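The Planner That Never Says No

Nele Petersen has watched the Planus demo 10 times and still can't get a straight answer about what the planner does when it fails. "It replans," the sales engineer told her. And after that? It replans again.

Planus sells motion planning software for robot arms, and its brochure leads with 3187 simulated pick-and-place tasks on cluttered kitchen counters. The clutter is the selling point. A planner that can get a gripper down to a spatula with a painting, a book and a soap pump close by should cope with your packing line, or so the argument goes.

I'm not sold. A simulator hands the software the exact pose of every object. Real perception hands it a guess, often a late one. Iñaki Cordero, who writes controllers at Flinel, ran the same planner on camera data in May and gave it a limit of 300 milliseconds per query. It missed the limit 135 times in one Saturday shift. Planus says his settings were wrong. Cordero says they were the defaults.
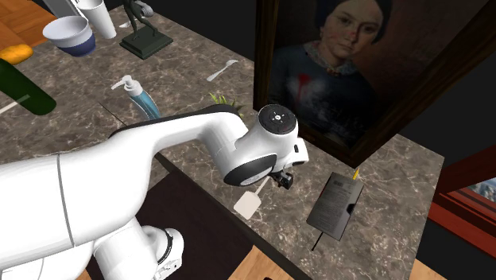
He has since asked the company for its failure logs, with the timeouts left in. They sent him a newer brochure.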